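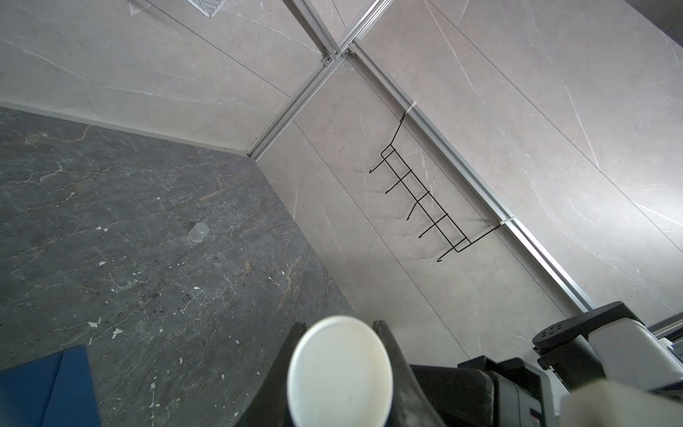
## 4 手爪与控制器的对比试用

前一节交代了任务的来历和台面的布置，这一节我们想慢慢讲一讲手爪本身，因为整个项目里花时间最多、争论最多、返工也最多的就是它。读者如果只关心最后选了哪一种配置，可以直接翻到 4.4 节；不过我们还是希望您能耐着性子把中间的部分看完，许多看起来琐碎的选择，后来都影响了结果，而我们在写开题报告的时候对此几乎毫无预感。

### 4.1 参与对比的配置

对比涉及两种手爪和两种控制器，两两组合，共四种配置。第一种手爪由 Flevau 提供，指尖向前收窄，接触面可以更换；第二种手爪来自 Drukstead，指面宽而平，出厂时就带有一层较硬的衬垫。两者都是平行开合，行程也相近，所以在更换时机械臂这一侧几乎不用改动，只需重新标定工具坐标系，再把夹持力的上限改成对应的数值。说“只需”其实有一点轻巧，头几次换装我们都忙了一整个下午，后来把步骤写成清单贴在机柜上，才慢慢顺当起来。

控制器方面，一种是我们沿用多年的位置控制方案，手爪按给定开度闭合，到位即停；另一种是 Kpodo 控制器，它在闭合过程中读取电机电流，接触之后转入力控制，用一个较低的目标力把物体“扶住”，等手臂开始抬升时再逐步加力。两种控制器共用同一套上层规划，下发的接近轨迹完全一致，这样做是为了让差别尽量落在最后那一小段闭合动作上。

相机采用腕部安装，支架是 Rumgate 的通用件，我们只重新钻了固定孔。腕部视角的好处在于它总能看到指尖和被夹物之间的关系，坏处同样明显：物体一旦被夹住，就会遮去画面下方很大一块，台面上紧挨着手爪的东西便看不清楚了。图 4 就是一个很典型的腕部视角，白色圆柱形物体夹在两根深灰色手指之间，占去了画面中下部的大片区域，而稍远处那只半透明的小塑料杯倒还完整可见。我们后面会反复回到这一点上来，因为遮挡问题对控制器比较的影响，比我们原先设想的要大得多。

**图 4** 腕部相机视角。手爪夹持白色圆柱形物体，台面上立有一只半透明小塑料杯，后方墙面的铝型材导轨上挂着黑色金属丝挂架。

### 4.2 物体与台面

选择物体的时候，我们有意避开了那些专门为抓取评测设计的标准件。标准件自然有它的道理，尺寸准确，别人也容易复现，可我们的合作方真正关心的是日常台面上的轻小容器：杯子、小罐、卷状物，还有一些说不上名字的盖子。这些东西有几个共同的麻烦之处，壁薄，容易变形，表面常常带着灰尘或者手印，摩擦系数也就跟着飘忽不定。我们讨论过每次试验之前是否要把物体统统擦拭一遍，最后决定不擦，只在出现肉眼可见的液体时才处理。这个决定会让数据更散一些，但和实际使用的情形更为接近，我们觉得值得。

台面也值得多说几句。我们用的是深灰色的大理石纹台面，上面有棕色、褐色和白色的纹路，还散布着许多细小的白点。对于人眼来说，这样的台面看着很舒服；对于分割算法来说，它就没有那么友善了。浅色的物体放上去，轮廓大体清楚，但物体底缘若正好压在一条白色纹路上，分割出来的边界便会顺着纹路滑出去一小截。半透明的小杯子更让人头疼，杯壁颜色很淡，又透出后面的花纹，投下的影子也浅，深度图在这类物体上常常出现空洞。我们曾经试着在台面上铺一块单色的垫布，分割的确改善了，可是垫布会被指尖带起皱褶，反倒给闭合动作添了新的干扰，于是作罢。

墙面的铝型材导轨起初只是为了挂放工具，后来我们发现它在腕部视角里是一条相当可靠的参照线。手爪偏转的时候，导轨在画面中的方向随之改变，用它来粗略检查手眼标定有没有漂移十分方便。这算不得什么严格的办法，正式标定仍然使用标定板，但每天开机以后先看一眼导轨，确实替我们省下了不少冤枉工夫。

### 4.3 试验过程

试验由四名操作者轮流值守，全部配置合计完成 438 次抓取。每次抓取从同一个预备位姿出发，手臂下降到物体上方，手爪闭合，抬升，短暂保持，然后把物体放回台面。操作者的职责限于摆放物体、启动程序和填写记录，不得在中途修正轨迹。只有出现碰撞风险时才允许按下急停，这一类情形单独归档，不计入上述总数。

记录表最初设计得非常细，连物体朝向都要求填写到度。用了几天以后大家都吃不消，填得潦草，填错的地方也多。Valentin Besson 建议把表格精简成几个可以当场判断的选项：夹住与否，抬升时有无滑动，放下时有无倾倒，再留一行空白写备注。我们起初有些舍不得，担心丢掉信息，后来回头看，备注栏里那几句随手写下的话往往比精确的角度更有用处，例如“闭合时杯子先转了一下才停住”，或者“右指先碰到，物体被推着走”。后文中关于单侧接触的分析，最早的线索就来自这些备注。

配置的切换次序是随机排定的。为了减少换装的次数，同一种手爪装上以后，会把两种控制器都跑过一遍再拆下来，所以随机化是在手爪这一层和控制器这一层分别进行的，严格说来属于裂区设计，统计处理上我们也照此办理。指尖接触面在试验期间没有更换，也没有清洁，磨损和积灰都听其自然。这样一来，后期的试验条件和前期难免略有不同，我们在模型里加入了试验序号作为协变量，用来吸收这一部分变化。

2021年9月22日，我们对控制参数做了唯一一次调整，把 Kpodo 控制器的接触判定阈值稍稍调低。调整之前，它在面对很轻的物体时往往迟迟不肯承认自己已经接触，手指继续向内走，薄壁的杯子便被夹得变了形。调整之后这类情况明显减少。调整前的数据全部保留，在分析时标为单独的一组，下文凡是没有特别说明的地方，所指都是调整以后的结果。

### 4.4 结果与讨论

先说手爪。在较硬的圆柱形物体上，两种手爪的表现十分接近，操作者单凭观看很难分出高下。Drukstead 的宽指面在这里甚至略占便宜，物体的轴线即使和指面没有完全对正，宽大的接触面也能把它慢慢顺过来。差别主要出现在物体彼此靠得较近的时候。宽指面在下降时需要更大的空隙，规划器常常因此报告无解，或者绕一个很大的弯从别的方向接近；Flevau 收窄的指尖则容易插进去，哪怕旁边就立着另一只小杯子，也多半能够从容地夹起目标。就我们的应用而言，台面上的东西很少规规矩矩地分开摆放，这一点便显得格外要紧。

不过收窄的指尖也有它的脾气。接触面积小，夹持点如果偏高或者偏低，物体就容易绕着接触点转动，抬升的时候看上去像是在点头。长一些的圆柱体尤其如此。我们试过把夹持高度定在物体高度的中点，有所缓解，但深度图上的空洞会使高度估计偏差较大，半透明物体上的改进因此比较有限。读者若打算采用类似的指尖，我们建议先把高度估计这一环做扎实，再来调夹持力，顺序反过来会走许多弯路，我们自己就是这么走过来的。

再说控制器。位置控制方案简单、可预测，出了问题也容易查，在硬物体上我们至今仍然愿意用它。它的短处在于必须事先知道物体有多宽，而这个宽度来自视觉估计，估计偏大就夹不紧，估计偏小就把薄壁压扁。Kpodo 控制器对宽度误差宽容得多，同样的视觉输入，它在薄壁物体上的滑动和变形都更少。操作者对它的评价也比较好，有一位在备注里写道，看它合拢手指的样子，“心里不那么紧张”。这当然算不上什么指标，但值守的人一坐就是半天，心情松快一些总归是好事。

它也带来了一个我们没有料到的问题，就是前面提到的单侧接触。当物体没有处在两指正中时，先碰到物体的那根手指会使电流上升，控制器便以为已经接触，提前转入力控制，闭合速度随之放慢，物体被这根手指缓缓推向另一侧。在摩擦较大的台面上，轻物体可能因此倾倒。位置控制反而很少遇到这种麻烦，它闭合得快，物体往往来不及倒就已经被夹住了。我们目前的做法是在转入力控制之前多加一个条件，要求相机确认物体两侧与手指之间的缝隙都已经消失。这个条件在物体边缘清晰时很有效，可是物体一旦把画面下方遮住大半，靠近画面边缘的那一部分缝隙就无从判断，只好退回到单凭电流的办法。

支架的位置因此成了一个绕不开的折中。把相机抬高，能看到指尖全貌，也能看到更多台面，但支架伸出去太长，手臂靠近墙面时容易刮到挂架上的钩子；把相机放低，手臂灵活了，遮挡却更重。Rumgate 的支架留有一段可调的余地，我们把高低不同的几个位置都试了试，最后停在一个谁都不十分满意、但谁也不反对的高度上，本文的正式试验都在这个高度下完成。

综合考虑之后，后续章节采用 Flevau 手爪配 Kpodo 控制器的组合，硬质物体则由上层规划切换回位置控制。切换的依据是物体类别，目前仍由人工在物体表中标注，自动判别的尝试放在第 5 节介绍。指尖接触面的磨损没有在本节展开，我们保留了每次换装时拆下的指尖照片，待试验次数再多一些，会连同新的接触面材料一并报告。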